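Flistthorpe workshop puts two grippers to work on the bathroom sink

3 Apr 2026

A household robotics workshop in Flistthorpe has begun a side-by-side trial of two grippers, using an ordinary bathroom sink as the test bench. The trial runs until June and will decide which of the two goes on the workshop's cleaning robot for the rest of the year.

The two grippers are the Domine, which has been on the robot since it was first put together, and the Graltaso, a newer design with longer fingers and softer pads. Both fit the same wrist mount and draw the same power. They are driven by the same controller, supplied by Acharya, a small firm that makes control boards for light arms.

The workshop shares a building with a plumbing supplier on the edge of the town. Its main project is a robot that can do simple wiping and tidying jobs in homes and small guest houses. Kitchens came first, and worktops have gone fairly well. Bathrooms have been harder. The surfaces curve, the white glaze throws light back into the cameras, and the cloth has to be picked up and put down many times in the course of one clean.

In the first part of the trial each gripper is being given 200 runs at the sink. A run starts with the cloth left bunched up on the rim. The robot has to find it, lift it, wipe the floor of the basin, go round the stopper, and put the cloth back where it came from. Runs are stopped if the cloth is dropped on the floor, if it catches on the tap, or if the arm presses on the ceramic harder than the set limit.

Runs are done in blocks of 20, and the grippers are swapped between blocks so that neither gets all the mornings or all the afternoons. Swapping takes 5 minutes with a hex key, and the camera is checked against a printed card each time before work starts again.

The sink is a white ceramic unit with a deep basin and a single-lever tap, set on a white cabinet with two doors. A blue microfibre towel is used for the wiping. The workshop tried a white cloth earlier in the project and gave it up when the vision software kept losing it against the glaze.
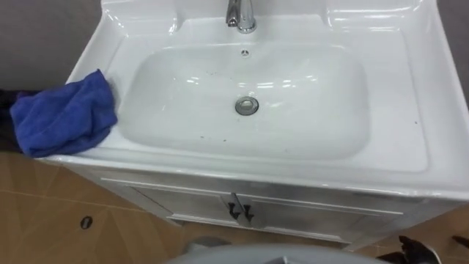
What is being measured

The workshop is scoring four things: whether the cloth is picked up at the first attempt, how much of the basin floor is covered, how many marks are left behind, and how steady the pressure is during the wipe. Time is logged as well but does not count towards the score. The team took the view that a slow clean is acceptable in an empty bathroom and a bad one is not.

Marks are judged by comparing pictures taken by the robot's head camera before and after each run. The picture is split into squares and each square is marked clean or not clean by the software. A person then goes over the results, as reflections from the ceiling lights have sometimes been read as dirt. Dark specks on the basin floor are easy enough for the software to find. Pale soap marks are much more difficult, and they have been left out of the scoring for now.

The front rim and the flat area to the right of the basin are scored separately. In kitchen tests the robot tended to clean the middle of a surface well and miss its edges, and the workshop wants to know if the same happens on a sink.

Pressure is read from a sensor in the wrist. The limit has been set low for the trial, and both grippers have already tripped it on the slope at the back of the basin, where the arm has to change angle under the tap.

Early results

Both grippers have now finished their opening blocks, and the workshop has released some first findings while stressing that they may change.

The Domine has been the more reliable of the two at picking up the cloth. Its shorter fingers close firmly on a fold and seldom let go. It has done less well in the corners of the basin, where the fingers are too stiff to follow the curve and the cloth lifts away from the surface.

The Graltaso has given better cover on the sloping sides. Its pads give a little as the arm moves, so more of the cloth stays in contact. The drawback is in the pick-up. On several runs it took hold of only the top layer of the cloth, which then opened out and hung too low to be of use. The longer fingers have also touched the tap lever twice, and on one of those occasions turned the water on.

Neither has managed the area close behind the tap to a standard the workshop is happy with. A narrower wiping path has been written for that part and will be loaded on to the controller for the next blocks.

The Acharya controller has caused few problems. One fault, a short delay between the wrist sensor reading and the arm slowing down, was traced to a setting and put right. The early blocks affected by it are being run again so that the two sets of results can be compared fairly.

Lighting has been the other difficulty. The sink's glossy surfaces show long bright bands under the overhead lights, and these shift in the camera's view as the robot leans forward. The workshop has kept the lights as they are, on the grounds that homes will be no kinder, and has changed the camera's exposure settings instead.

Next steps

The second part of the trial will use a damp cloth, which is heavier and tends to stick to the glaze. After that comes a smaller set of runs on the cabinet doors, with each gripper asked to open a door by its handle, take hold of a bottle inside and close the door again. The handles are small and sit side by side, and the workshop expects this to be the harder job for the Graltaso.

A third option, using a different gripper on each arm, has been talked about. It would mean a second set of spare parts and more work on the software, and no decision will be made until the June results are in.

The workshop plans to publish the full scores, along with the settings used on the controller, so that other groups can repeat the runs on their own sinks. An open afternoon is planned at the Flistthorpe site once the trial is over. Details will be posted on the notice board at the plumbing supplier's trade counter and on the workshop's website.

Comments (4)

tapwasher
Interesting that the cloth pick-up is the hard part. I would have guessed the wiping. Have they tried leaving the cloth hung over a rail? You would get a clean edge to grab every time and it would dry out as well.

Moorside_Reader
A rail would be cheating a bit, my lot never hang anything up. Bunched on the side of the sink is exactly how I find it every morning. What I want to know is how it copes with toothpaste. If pale marks are left out of the scoring then it is missing most of what ends up in our basin.

gripperbench
We ran something similar on a stainless steel sink and had the same trouble with reflections. A polarising filter on the head camera helped a good deal, though you lose some light and need to slow the arm down to make up for it. Pleased to see the settings are going to be published. Will the raw pressure readings be included, or only the scores? The scores on their own won't tell anyone much about what is happening on that back slope.

oldhouse_nr_station
Does it do the bit round the base of the tap? I have been at ours with an old toothbrush for years. Will come along to the open afternoon if there is parking.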